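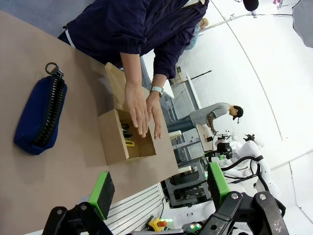 Re: [shop-robots] Green pads, first proper night on the rail

Search the archive Go

From: Nandini Rai
To: shop-robots list
Date: Apr 10, 2023

Vimala Iyer wrote:
> Did you get the new finger pads on in the end? Last I read you were
> still fighting the black ones you moulded in June, and I'd like to know
> before I order anything for ours. Also, where did you put the stop
> button? Ours is screwed to the wall and I can't reach it without
> walking around the arm, which rather defeats the purpose.
>
> Vimala

Hi Vimala, hi all,

Yes! They're on and I'm so pleased with them. Green fingertips with black rubber on the face, two fingers, and the wrist camera looks out between them, so you get both pads in view the whole time. That alone is worth the swap. With the old ones I could never tell the tip from the rest of the finger on screen, and now the colour does the work for me.

The rubber is from Lockwood, the plain sheet, glued and left overnight under a stack of books. I cut the first pair too wide and they rubbed when the fingers closed. Second pair is fine. The finger joints are the same bolted ones from the Prumance kit, no changes there, though I did go over every bolt with thread locker after one worked its way out and rolled under the rack (still haven't found it).

The stop button is down on the slotted aluminium rail, just past the table edge. Yellow housing, red cap, and you can slap it from the front without leaning over anything. Slotted rail is great for this, you undo two bolts and slide it along until it suits your arm. Please move yours off the wall, it's a ten minute job!

We've been using the open cardboard box as our bin for small parts, and the zip pouch as the soft thing to pick up. The pouch is a lovely test piece. It's dark blue fabric with a big chunky zip and a metal ring pull at one end, and I want the fingers to take it by the ring. So far I've tried 210 grabs at it. The body of the pouch is easy, the ring is hit and miss, and I suspect my approach angle more than the pads. The box is harder again, the fingers catch the walls on the way down and I have to come in steeper.

Total spend on the gripper so far is $890, and that includes the Dellusar controller, which I bought twice because I cooked the first one. Don't wire those up tired.

Next on my list is cable strain relief at the wrist. Warner had a clip design in the files section and I can't find it any more, so if anyone saved a copy, please send it on. I'm also happy to post my cutting template for the pads if people want it. It's only a one-page drawing, so print it at full size and check it with a ruler first.

Vimala, what thickness were you going to order?

Nandini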